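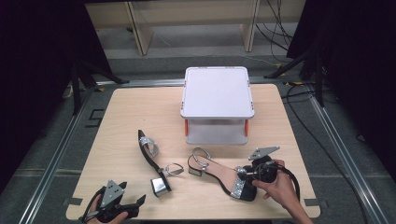

Black heeled sandals with glitter straps, beside a small two-tier stand.

Block-heeled sandal

The block-heeled sandal is an open shoe on a thick, squarish heel, usually held on with a toe strap and a buckled ankle strap. I've worn them to weddings for years and I'd never go back to stilettos (grass, need I say more!).

Straps

Glitter straps are my favourite, though they do shed a bit. Thin ankle straps like to twist, so I do the buckle up loosely before putting a pair away.

Storage

A low shoe stand is fine for a pair you wear a lot. Linnea Viklund, who wrote most of our Trekham page on party shoes, keeps hers in boxes, heel to toe, and wipes the insoles with a barely damp cloth first – I just use a dry one.

See also: Ankle strap; Shoe rack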